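The Mallet - one-bedroom apartment over the old joinery shop

Sleeps two, plus a travel crib if you ask me ahead of time

Of the three places I rent out in Sellden, the Mallet is the one I'd keep for myself. My grandfather had his joinery shop on the ground floor and the apartment sits right on top of it, up 12 outside steps with a good solid handrail. I named it for the tool he kept in his back pocket all day (my grandmother had opinions about the state of his pants).

You come in straight to the kitchen, with a gas stove, a full-size fridge and a table by the window that gets the sun until lunchtime. The living room is through the arch. The couch is deep and a bit saggy and I refuse to replace it! The bedroom is at the back, where it's quiet, and has a queen bed and blackout blinds. The bathroom has a walk-in shower but no tub, so if you're a bath person have a look at Omer, my other apartment across the yard.

I leave you coffee, tea, milk, a loaf from the bakery and enough firewood for your first two evenings. After that it's help yourself from the shed and put what you think is fair in the tin. 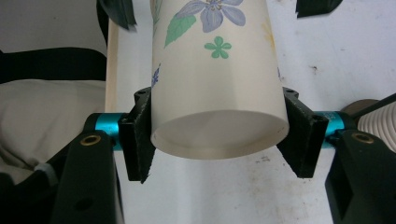
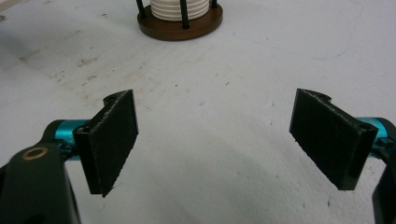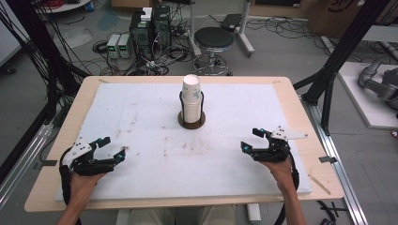 Paper cups, with the floral print in the first picture.

Parking is in the yard behind the building, one space per apartment. The gate is narrow, so fold your mirrors in if you drive anything bigger than a sedan. The river path starts 300 yards down the lane and you can follow it all the way to the weir and back before breakfast, if you're that sort of person - I'm not.

For dinner, go to Stoltaletti on the square and ask for the corner table. They close for two weeks in September, and I'll remind you if your dates clash.

The stonework and the front door are the work of Ruben De Bruijn, who spent most of a winter on them and still comes by to check the hinges. Please lift the door slightly as you turn the key. It sticks when it rains.

Rates and the small stuff

237 a night, two-night minimum, linens and towels included
100 deposit, returned the day after you leave
Check-in from 4 p.m., check-out by 11 a.m.
One well-behaved dog is welcome, no charge
No smoking inside, but there's a bench at the foot of the steps

Wi-Fi is fine in the kitchen and patchy in the bedroom. Send me your dates through the booking form and I'll write back the same evening.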